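**Fitted sheet keeps popping off the far corner, bed is jammed against the wall. How do you all do it??**

posted by dildale_renter

Ok so. Small bedroom, bed has to go in the corner, no way around it. Headboard on one side and the long side of the mattress right up against the wall. Every time I change the sheets I get three corners on fine and then the far one by the headboard is a nightmare. I end up lying across the bed with my arm down the gap, get it on, roll off, and one of the other corners pops. Then I've wrinkled the whole thing and have to start over.

Mattress is a Tornex, pretty deep with the topper on. Sheet says it fits deep mattresses. Washed it maybe four times since May so it might of shrunk a bit?

Things I have tried
- pulling the bed out (carpet, heavy frame, bad back, did it once, never again)
- those elastic clip things, one pinged off behind the headboard and is still there
- going up a size, now it's baggy in the middle and bunches up by morning

Also stuff always ends up in the wall gap. Socks, pillowcase, phone charger. If there's a fix for that too I'd take it. Not looking to buy a new bed. Would like to be able to do this in under ten minutes and not be sweating.

Thanks in advance, sorry if this is in the wrong section

---

**Rhiannon Lougher**

Used to do rooms at a guesthouse in Buenaventura, half of them had the bed in a corner just like yours. Order is everything. Most people start at the easy corner and that's why the hard one fights you.

Do it like this:

1. Strip everything. Pillows, cushions, all of it off the bed and on a chair. Not on the floor or you'll be tripping on them.
2. Find the label on the sheet. On most of mine it goes bottom right but check yours, some brands put it at the top. Mark it with a stitch of colored thread once you know. Saves so much time.
3. Kneel on the mattress and do the far headboard corner FIRST, while the sheet is totally slack. Lift the mattress corner with one hand, shove the elastic right under with the other. Really under, like a full hand length. This is the bit you're skipping I bet.
4. Then the far foot corner. Same thing. Still kneeling.
5. Get off the bed. Near headboard corner, then near foot corner. These two you can do standing up and pull as hard as you want.
6. Smooth from the wall toward you with your forearm, flat. Tuck the slack down on the near side where you can reach it.

The last corner should be tight. If it's tight at the end that's good, it's what holds the far ones down. If it's loose your sheet is too big, go back to the old size.

For shrinking, stop drying it on hot. Take it out a little damp and put it on the bed when it's nearly there, it stretches over better. Let it air before you put the covers on tho.

Gap stuff: push the mattress tight to the wall and roll up an old towel or blanket and wedge it down between. Long one. Has to be below the top of the mattress or it looks terrible. I did this at home and haven't lost a sock since.

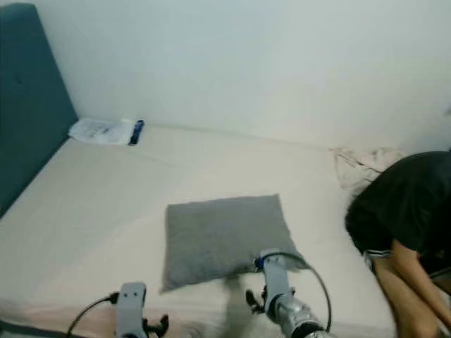 Oh and do the cushions last, after you've smoothed and checked all four corners. People chuck a cushion on halfway to see how it looks and then they lean on it and drag the sheet and the far corner lets go. Same with putting clean laundry on the bed while you're making it. Clear bed till you're done. Pale plain sheets show every crease too, so if the wrinkles are what bugs you, a quick steam with the sheet already on works fine, just keep the steamer moving.

Should take you five minutes after a couple goes. First time will be longer.

---

**hanum_hal**

just get a flat sheet and tuck it in. hospital corners on the two sides you can reach and stuff the rest down the wall. I've done it for years, no elastic no problem

---

**dildale_renter**

Tried Rhiannon's order last night with the old sheet. Far corner stayed on!! Near foot corner was a fight but it's on and it was still on this morning. Label on mine is at the top left btw so I've been putting it on sideways this entire time, great.

Hal I did try flat sheets once, I kick too much, it was round my neck by 2 am

Towel in the gap is next. Mine are all too short, does two rolled end to end work or do they shift?

---

**Rhiannon Lougher**

Sideways would do it lol. Two is fine, overlap the ends a bit and put a couple big safety pins through. Or sew it if you can be bothered, I never did. Check the pins are closed before you put your arm down there.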